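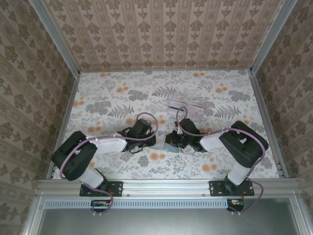 Fern print on the floor, beige damask on the back wall.

Wallpaper and fabric samples — Flollton page

Quick gallery, put up 10/4/26. Etenesh Gidey asked which patterns can live together in one small space. More pictures when I get to them, probaly November.

Floor: white background, gray ferns and leafy sprigs, little clusters of orange dots. Busy but pale. I like it more than I expected to.

Back wall: vertical stripes, repeating brown ornament. Very grandmother's dining room. Letay Bogale loves it, I'm on the fence.

Side walls: similar beige, bigger brown medallions in rows. Might be one medallion too many next to the stripes — opinions welcome.

Corners: silver aluminum posts. Cold next to all that brown, would try brass if it was my money.

Still to come: the Taston stripe and a plain one from Ellov. If you have leftover peices to lend, write Etenesh.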